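4. Trying the Pekell kit on a cutlery task

4.1 What comes in the box, and what we did with it

We bought the Pekell kit the way most small labs buy things, which is to say after a long argument over the price list. The standard order is a matched pair of hand-held grippers with cameras, a charger, spare finger pads and a year of Valtirwood, the software that lines up the two recordings and tells you which ones it doesn't like. I'll say up front that nobody at Pekell paid for any of this, and they haven't seen this section.

For the main test I wanted something ordinary and a bit annoying. Blocks and cups are fine for a demo, but I've reviewed enough papers full of blocks and cups. So we went with a heap of mixed cutlery on a kitchen table, to be picked up and sorted by two hands working together. Cutlery is thin, shiny and slippery, it tangles, and it lies so flat that the fingers have to come in at a mean angle. We kept the table as it was, patterned cloth and all (Maruyama, the lab whose protocol we borrowed, uses a plain gray mat, and I think that makes life too easy).

Each session was planned as 60 recordings with a break in the middle. Before every one, the operator mixed the pile by hand and put both grippers back at the edge of the table. We asked people to work at whatever speed felt natural, to keep both tools in use, and not to restart just because they'd fumbled a spoon. Fumbles are useful! I'd much sooner have a recovery in the data than a row of perfect grasps.

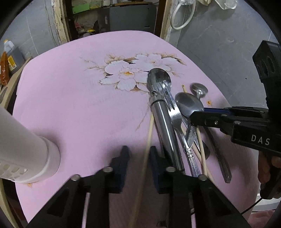
Figure 6. Mixed cutlery task on a patterned cloth, with a fork, spoons, chopsticks and an ice cream scoop among the items. The second gripper is at the right.

The scoop deserves a word. We put it in late, more or less on a whim, and it became my favorite object in the set. The handle is easy enough, but the weight sits out at the bowl end, so a grasp that would be fine on a teaspoon lets the thing swing around. Operators learned fast to take it closer to the joint. Chopsticks are the opposite problem – they weigh next to nothing, and the pads will happily close on one along with whatever is lying next to it without the operator feeling any difference.

That brings me to my first real complaint. The trigger on the Pekell handle is smooth and light, and for big soft objects I like it a lot. With cutlery, though, I could never tell through my own finger whether I had hold of one spoon or three. The maker's answer is a stiffer spring, sold separately. We tried it in the second week and went back to the original after two sessions, as our hands got tired and the grasps didn't look any better to me.

The pads I have no complaints about. They grip polished steel better than the bare plastic on our old Umdale pair, and swapping one takes a couple of minutes with the driver in the kit. I do wish the spare pads were sold in smaller packs.
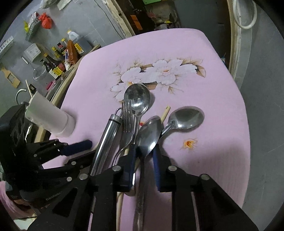

Bundles turned out to be the interesting case for labeling. Our first set of rules counted any lift as one grasp of one object, and that fell apart on the first afternoon. We now mark a grasp by what's between the fingers at the moment of closing, with "several" as a perfectly good answer, and leave the sorting-out to a later label. Valtirwood doesn't support this out of the box. You can get there with its free-text tags, but searching them is slow, and I ended up exporting the lot to a spreadsheet.

The software did flag 19 recordings for poor tracking. I went through them all myself, and about half looked usable to my eye, so we kept those and threw out the rest. My guess is that the tracker gets nervous when a hand comes in very close over the cloth and the big printed flowers fill most of the view, but we didn't test that properly and I wouldn't lean on it. A lab with a plainer table may well see fewer flags.

Would I buy the kit again for this kind of work? Yes, with the original spring, and with some time set aside to build a labeling sheet before the first session. The settings we ended up with are listed in the appendix, and the next section covers the same task done with one hand.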